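2023-02-09, Larkico gripper eval, bench 2

Second day with the Larkico gripper on trial from Lindex. Mirko had it mounted before I got in. Wrist cable was routed the long way round again, so I redid it and put a tie at the second joint. No change to the tool offset.

Quote came in at $3,768 for the gripper, coupling and one spare bellows. Extra bellows are priced separately and Cinzia is asking what a pack costs. The warranty leaves out the rubber, so that number matters to us. D'Amico's offer is cheaper but they won't do a loan, and I don't want to buy blind after last June.

Today was clear plastic containers. The Parnent line runs a lot of them and the old two-finger unit marks the rims. Brought the wrist in low and slow and kept the collar close to the rim to see how much clearance we get. Grip force at the default setting, vacuum off.

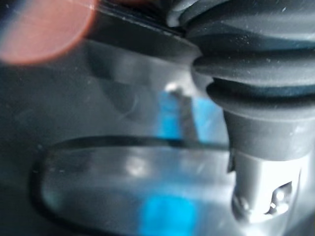 Clearance is tight but workable if the approach angle stays where it is. Tipping the wrist any further brings the collar down onto the rim before the bellows has any room to give. I tried it twice by hand-jogging and backed off both times. Italo thinks a longer collar would fix it. Lindex lists one but couldn't give me a lead time on the phone.

The bellows picks up dust. Wipes off with a damp cloth, no solvent (the manual is firm on that). Should go on the weekly sheet if we keep the unit.

Wrist camera is usable up close for lining up the collar, not much good for judging depth through clear plastic. Would not rely on it for finding the rim. Viktória has a script that goes off the outside edge of the tray and I'd sooner use that.

Software: teach pendant plug-in froze once when I changed the payload while jogging. Restarted, fine after. Logged it with Lindex.

To do:
Cycle test, 500 picks, same container, default force. Nives is setting up the counter.
Get the bellows price in writing.
Ask Lindex for the drawing of the longer collar.
Check the rims for marks under the bench lamp after the cycle test, before anyone washes them.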